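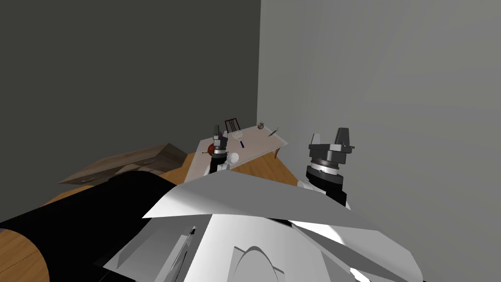 Fouad Berrada and Izzati Osman
Bensaid Robotics Group
4 May 2021

4. Evaluation of the simulation kit

4.1 What was supplied

Nandska is sold as a ready-made simulation kit for teams working on two-armed robots. The version we reviewed comes with a set of furnished rooms, a robot model with a gripper on each arm, a library of tabletop objects and a task editor. The supplier, Numuvlow, also offers a support contract, which we did not take up. Everything reported in this section was done with the standard licence and the printed manual.

The tabletop tasks take place in plain rooms such as the one in Figure 1, where a small table stands near a corner and a low cabinet is placed to the left. The viewpoint is above and behind the robot, and we kept to it throughout the review. It has one clear drawback. The nearer arm looms large on the right, and the left arm hides part of the round red object beside its gripper. A policy trained on this view alone has to cope with objects that are only partly in sight.

Figure 1. Rendered view of a tabletop task in Nandska, from above and behind the robot.

4.2 Setting up

Installation took one afternoon on a desktop machine. The object library lists 214 models, of which 17 failed to load until we renamed their texture folders by hand. Numuvlow corrected this in the next release. Placing objects on the table is easy in the editor, but there is no way to lock one in position while moving its neighbours - a small matter that cost us a good deal of time.

4.3 Trials

We ran 1749 trials of a single pick-and-lift task, with the object and its starting position drawn at random. The controller was our own, built on the Gruvix motion library, and was not tuned for the kit. A trial counted as a success if the object was clear of the table when time ran out. By this measure 1139 trials succeeded.

Most of the failures fell into two groups. Thin items lying flat, of the same sort as the dark blue stick-shaped object in Figure 1, were often pushed along the table before the fingers closed. Round objects tended to roll when touched off centre. Contact settings can be changed for each object, but the manual does not say what the default values are based on, and we left them alone.

4.4 Suitability

For a group that needs a working two-armed setup quickly, the kit does what the supplier says. The rooms are sparse and the lighting is simple, so we would not rely on it for training vision models without adding further backgrounds. The licence is charged per machine - teams that share a cluster should ask for a quotation first. A further release with editable wall and floor materials is planned for October, and we have not tested it.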